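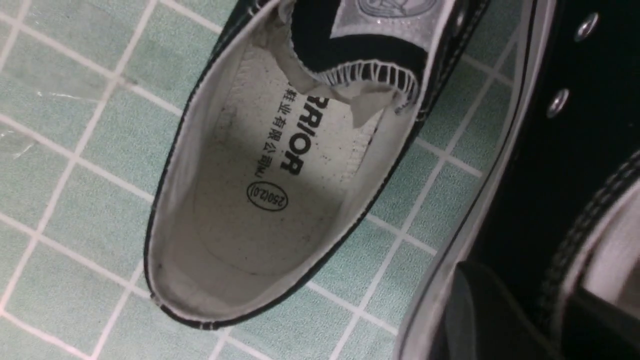
Foto: câmara de pulso, bancada Suderby / B. Alipour

19 de julho

Li ontem à noite a versão nova das regras de manipulação que a Gikow mandou. São 3 páginas para dizer como se pega num sapato. Deixo as notas enquanto estão frescas, porque em setembro alguém vai perguntar porque é que não assinámos logo.

Regra 1, "o objeto deve estar em pose canónica antes da aproximação". Canónica segundo quem? No catálogo deles o ténis está de perfil, atado, com a língua esticada. Os nossos são de lona preta, no chão de mosaico, um com a língua dobrada para cima da palmilha e o vizinho sem atacadores nos ilhós que se veem. Se a regra fosse levada à letra, metade do trabalho passava a ser feito à mão antes de o braço se mexer, e depois chamava-se a isso automação. Proponho trocar por "a pose inicial é registada, seja qual for".

Regra 2, identificação por texto legível. O Behrouz defende esta, eu continuo desconfiado. Na palmilha lê-se RRIOR e o princípio da palavra fica debaixo da língua. A linha em chinês ao lado (鞋业有限公司) também está tapada numa ponta e só diz que é uma empresa de calçado, coisa que já se suspeitava. O que se lê inteiro é o tamanho, 250(2.0). O documento manda preencher o campo "marca" sempre. Ora, se é sempre, as pessoas completam de cabeça. Escrever só o que se lê, com reticências no que falta, e acabou. O anotador que adivinha bem é pior do que o que deixa em branco, porque ninguém volta a verificar o trabalho dele.

Regra 3, distância mínima entre objetos. Dão um valor único para tudo. Dois sapatos em paralelo com uma faixa estreita de chão no meio não são o mesmo problema que duas caixas: a lona cede, a borda de borracha cede menos, e o dedo da pinça tem de descer por algum lado. Pedir à Mousavi os ensaios em que se basearam. Já pedi uma vez, veio um folheto.

Regra 4, superfícies. "Fundo uniforme e sem reflexos." Temos película de plástico transparente no chão, à esquerda. Brilha, faz vincos, e por baixo continuam as juntas dos mosaicos. A minha tendência é não excluir, mas marcar como "película presente" e ver se a segmentação se engana ali mais do que no resto. Se não se enganar, a regra 4 cai.

Contas da série: 518 tentativas no plano, 319 feitas até ao fim da tarde. A Gikow fala em 900 para "validade estatística", sem dizer de quê. Não vou repetir a mesma pega quase 900 vezes para encher uma tabela. Prefiro as 518 com as poses variadas.

Limite de força: fica o nosso, o da folha da Workham é para peças rígidas. Com a língua amarrotada o contacto chega mais cedo do que o modelo prevê, e isso conta como contacto, não como ruído de sensor. Já discuti isto duas vezes com o Behrouz.

Pendente:
- reescrever a regra 1 e mandar ao Behrouz
- acrescentar o campo "texto parcial" à ficha
- confirmar se a paragem de emergência foi testada no turno da manhã, a folha não tem rubrica
- perguntar à Gikow quem escreveu a regra 4 e se alguma vez trabalhou com o chão à vista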